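Delali Aryee
Dec 14, 2018

1/ Packing day! I have been putting this off all week, and now it's after lunch and everything I own seems to want to come along. Four nights away with the club, one bag each, and the bus people were very firm about the size of the bag.

2/ I always start on the bed. My aunt taught me to lay things out where you can see them before a single sock goes in, and I still do it her way (she also ironed her pillowcases, and there I never followed her).

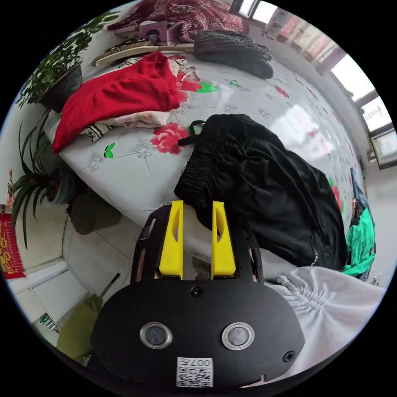
Dillov Community Choir - Touring Group

3/ The black pants are for both concerts. Drawstring, elastic waistband, and I can breathe all the way down to my shoes in them, so please, no more emails about proper trousers. From the risers they look perfectly smart!

4/ The red is for the second half. I had it folded so nicely an hour ago - then I wanted to check the hem, and well, it's going to get folded again before bed.

5/ And yes, the clothes brush comes too. Black pants pick up every bit of fluff between here and the stage, and last December I lent mine to half the altos. It's wooden, it weighs next to nothing, and you are all welcome to it again.

6/ Also, several of you asked about the sheet last time I posted from this room. Red flowers, little green leaves, and I have loved it for years. It cheers me right up in winter.

7/ Still to find: my music folder, my good scarf, and the 94 photocopies I promised to bring for the singalong. If anyone has a spare folder, message me tonight, I'll be up late with a cup of tea.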